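Werkstattbuch Buchbinderei, März, angefangen kurz nach 14 Uhr

Der Kleister von gestern ist wieder zu dick geworden, obwohl ich ihn nach demselben Zettel gekocht habe wie immer. Ich habe ihn durch das Haarsieb gestrichen und mit abgekochtem Wasser so lange verlängert, bis er vom Pinsel lief wie Buttermilch. Für die Rücken ist er jetzt gut, zum Kaschieren würde ich lieber noch einmal frischen ansetzen. Zineb meint, es liegt am neuen Weizenstärkesack, und sie wird wohl recht haben (sie hat bei Stärke eigentlich immer recht, ich schreibe es hier trotzdem mit einem gewissen Widerwillen hin).

Nun zum eigentlichen Stück, dem Herbar aus Mernendale. Der Block ist seit heute früh ganz auseinander. Es sind 620 Blatt, und die Lagen in der vorderen Hälfte sind erfreulich gesund, ein bisschen Staub in den Fälzen, sonst kaum etwas. Hinten sieht es trauriger aus, da hat jemand vor langer Zeit mit Tierleim nachgeholfen, und zwar mit dem ganz großen Pinsel. Ich habe den Rücken mit Kompressen eingeweicht, jeweils 20 Minuten, und dann mit dem Falzbein abgenommen, was freiwillig kam. Was nicht freiwillig kam, bleibt bis morgen drauf. Ich habe mir fest vorgenommen, bei diesem Buch nicht ungeduldig zu werden.

Geheftet wird auf echte Bünde, da sind Nghĩa Kim und ich uns nach langem Hin und Her beim Tee einig geworden. Ich war anfangs für Bänder, weil das Buch sich dann flacher öffnet und die gepressten Pflanzen weniger leiden. Nghĩa hat mir aber die alten Einsägungen gezeigt und dazu die Abdrücke auf der Innenseite des Deckels, und danach mochte ich nicht mehr streiten. Die Bünde kommen genau dorthin, wo sie gesessen haben, nur die Fitzbünde rücke ich eine Spur nach innen, dort ist das Papier kräftiger.

Beim Faden bin ich noch unschlüssig. Der Leinenzwirn von Torkier ist wunderbar gleichmäßig, aber für dieses weiche Papier kommt er mir hart vor, er schneidet beim Anziehen ein, wenn man einen Moment nicht aufpasst. Der dünnere aus der Hamorcombe-Lieferung ist weicher und lässt sich gut wachsen, dafür fasert er nach zwei, drei Lagen am Öhr auf. Ich habe mit beiden je eine Probelage geheftet und sie ins Regal über der Presse gelegt, bitte nicht wegräumen! Wer mag, darf gern daran ziehen und mir seine Meinung auf den Zettel schreiben. 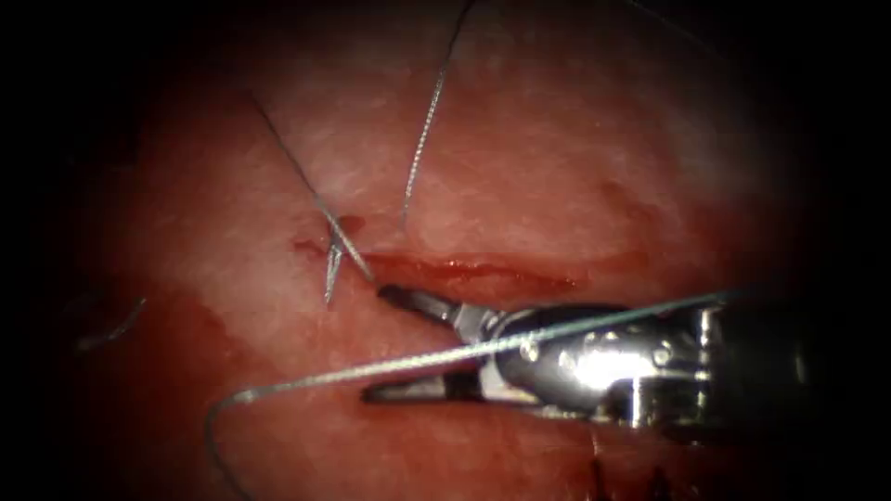
Nadelhalter, Backen offen, ohne Nadel. Davor der Faden, blass graugrün.

Zur Steigung noch eine Bemerkung, damit ich sie beim nächsten Mal wiederfinde. Mit dem dickeren Faden wächst der Rücken so stark, dass ich ihn beim Runden kaum noch in den alten Deckel bekomme. Mit dem dünneren bleibt er fast zu flach, und dann fehlt mir der Falz. Vermutlich läuft es darauf hinaus, dass ich die vorderen Lagen dünn und die hinteren, mit den vielen Japanpapierfälzchen, noch dünner hefte und mir den Rest beim Abpressen hole. Frau Wanigasekara hat das früher so gemacht, und ihre Bücher stehen alle noch ordentlich im Regal.

Apropos Japanpapier: Die hellen Bögen sind bald alle. Ich habe die Fälzchen heute aus Resten gerissen, was gemütlich ist, aber den halben Vormittag kostet. Gerissen wird an der Wasserlinie, immer mit der Faser, und die Streifen kommen in die flache Mappe links, nach Breite sortiert. Gestern lagen sie durcheinander. Ich sage nicht, wer es war, ich war es nämlich wahrscheinlich selbst.

Der Einband liegt zwischen Filzen und darf sich ausruhen. Das Leder ist an den Gelenken pudrig, ansonsten viel besser, als ich nach dem ersten Telefonat mit Mernendale befürchtet hatte. Zineb Ait Brahim färbt nächste Woche das Kalbleder für den neuen Rücken ein und möchte vorher bei Tageslicht abmustern, also bitte den Fenstertisch freihalten. Die letzte Restaurierung, von 2000, hat leider einen rötlichen Ton hinterlassen, den wir gern etwas beruhigen würden, ohne gleich alles herunterzunehmen.

Noch offen: hinteren Rücken fertig ablösen, Bundmaterial zuschneiden, Kleister neu kochen (dünner!), Heftlade nachziehen, die rechte Spindel wackelt schon wieder. Und wegen der losen Farnblätter in Mernendale anrufen, ob sie zurück an ihre Seiten sollen oder in einen eigenen Umschlag. Ich wäre für den Umschlag, aber es ist ja nicht mein Farn.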